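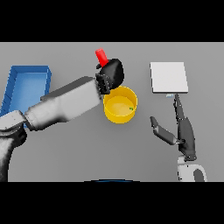
The first question on the phone is nearly always the same, and one skipper put it to us this way: if I leave her with you in April, who is going to look at the batteries before spring, and will I get it in writing? Written reporting is the part of our work that owners ask after most, so it comes first on this page.

About Golon Marine

Golon Marine provides berthing, winter layup and passage preparation for cruising sailboats and trawlers. The yard operates from two sites. Golon Basin holds the floating docks, fuel and pump-out. Bolleo Yard, up the channel, holds the hardstand, the rigging bench and the mast racks.

Capacity

Golon Basin has 134 berths, of which 8 are kept for transient vessels and are not let by the season. Shore power is 30 A on the inner docks and 50 A on the outer dock. Bolleo Yard has hardstand space for 192 hulls. Vessels are hauled by travel lift in hydraulic slings. Owners must mark sling positions on the hull or supply a lifting diagram. Catamarans are hauled by arrangement, subject to beam.

Layup

Standard layup consists of haul-out, pressure wash, blocking on jack stands, engine winterizing with propylene glycol, and draining of the fresh water system. Batteries are disconnected and load tested at the start and end of the layup period. Readings are entered on the vessel's sheet and sent to the owner. Cradles may be used in place of jack stands where the owner holds one of the correct pattern. Shrink wrap is vented at the bow and stern. Tarps are accepted if tied to the cradle or under the hull; they may not be tied to jack stands.

Passage preparation

The Shevchuk Inspection is our pre-departure survey for boats heading down the lakes, through the canals or offshore. It covers standing rigging, steering, through-hulls and seacocks, stern gear, fuel filtration, ground tackle, bilge pumps and navigation lights. Defects are graded A (correct before departure), B (correct this season) or C (monitor). The inspection is not an insurance survey and insurers may not accept it as one. For canal transits we unstep masts at Bolleo Yard and build deck supports to suit the boat. Masts can also be trucked ahead — allow ten working days for this.

Usberg dock program

The Usberg program is our scheme for replacing the older timber finger docks with concrete floats. Two docks remain to be done. Berth holders on those docks will be moved within the basin during the work at no charge, and will return to the same berth number.

Environmental practice

Bottom sanding is permitted only with a vacuum-attached sander and ground sheets. Wash water is collected on a sealed pad and filtered. Used oil, coolant and expired flares are to be handed in at the yard office — not left beside the bins.

Terms

Rates are set each season and posted at both offices. Outside contractors must show proof of liability coverage before starting work.

Page last revised 2021-05-14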